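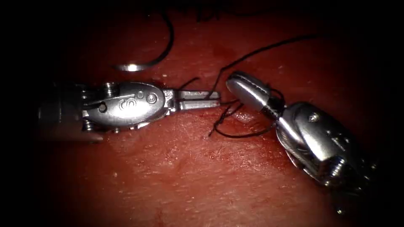 Black thread bunched between the jaws, needle parked upper left.

Thread keeps bunching up before the first throw
Posted by Chun-yin Lau in Suturing practice
Viewed 2159 times

I am working through interrupted sutures on a moist red tissue surface and keep ending up in the same position. The needle is out of the way with a loop of thread still on it, and the rest of the thread lies in a tangle between and around the two sets of jaws. At that point I can't tell which strand is the tail and which one runs back to the needle. If I pull on the wrong one the loops tighten and I have to cut it out and start again.

The thread is black, on a curved needle. I have tried starting with a longer piece so that there is more to work with, and the result was worse. I have also tried wetting it beforehand, with no clear difference.

Two things I would like to know. What length should I be cutting for a single interrupted stitch? And is there a reliable way of sorting out a tangle once it has formed, or is it quicker to discard the piece?

Elli Ruotsalainen
Your thread is almost certainly too long. For a single interrupted stitch tied inside a small working space I cut to 100 mm, measured from the swage to the free end. Longer pieces are for running sutures. Every extra centimetre has to lie somewhere, and on a moist surface it sticks where it lands and folds over itself when you drag it.

The second point is the tail. Pull through until the free end is short, 2 cm at most, and stop there. A short tail stands up slightly and is easy to find again. A long one falls back into the working strand, and with black on black you then have no way of telling them apart by eye.

Order of work that I use:
Drive the needle through and pull the thread until the tail is short.
Lay the needle down well to one side, with the curve flat on the tissue.
Take hold of the long strand, not the needle, and make the loop with that.
Wrap round the closed jaws of the other instrument, close to the tip.
Pick up the tail and draw the throw down flat.

As for tangles: do not pull either end. Find the needle and follow the strand from the swage, lifting one loop at a time. If it has not opened after 5 lifts, cut it. Braided thread that has been gripped repeatedly is frayed by then and should not be tied anyway.

Jad Dabbas
Could be packet memory. Stretch it gently between your fingers before you start. Worked for me.

Feng-yi Wu
Agree with Elli on length. Stretching helps with monofilament, but braided thread has little memory, so I would not expect much from it in this case.

One addition - keep both tips close together and low while wrapping. If they are far apart the loop opens wide, drops onto the tissue and catches the strand already lying there. Small loops stay on the jaws.

Chun-yin Lau
Thanks. I had been starting with more than twice that length. Will cut shorter on Sunday and report back.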